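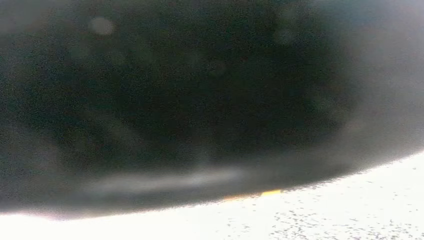
Print this page | E-mail this to a friend

The Drawer

I'd promised myself I would do the kitchen drawer before the kettle boiled, which tells you how well I know myself after all these years. That was at nine in the morning. By four I was sitting on the lino with everything I owned in my lap, or so it felt, and the kettle had been boiled and forgotten five times over.

You have a drawer like it, I'm sure. Mine came with the flat, and it sticks, so you have to lift and tug and swear a bit. In it were candles, string, a bus timetable for Skerndale (I haven't lived in Skerndale since I had a fringe) and a key with a paper tag saying 154.

Well, I stopped dead at the key.

My aunt had a beach hut at Korkeden, number 154, green door, terrible smell. We went every July and ate tinned peaches with our coats on. She sold it when her knees went, or that's what she told my mother, and she told me she'd got 700 pounds for it and spent the lot on a coat. I remember the coat! It had a collar like a sleeping cat.

So why did I have the key?

I put it on the worktop and carried on, very sensible. Rubber bands in a jam jar. Dead batteries in a bag by the door. A tin of Flernis polish, rusted shut, which I kept because I liked the lid. Then I found the envelope, right at the back where the drawer sticks, with my name on it in her big loopy writing and inside it a receipt from the council. Ground rent, paid up for 18 years. I counted on my fingers, twice, and then I got a pencil and did it properly. It had one summer left to run.

She'd never sold it at all, the old fibber. I suppose she'd saved for the coat like anybody else.

I rang my sister, who said I was to put the key down and ring the council like a grown-up. I said yes, of course. Then I looked up the buses and the 443 still goes to Korkeden, change at the garage, last one back at ten past eight.

The contents of the drawer were still all over the floor. I shovelled most of it back in (string, candles, the lot) and gave it a shove with my hip, and it stuck halfway, as it always does. I left it sticking out. I took the key, my big coat and a tin of peaches, and I was at the stop before I remembered I hadn't brought an opener.

Print this page | E-mail this to a friend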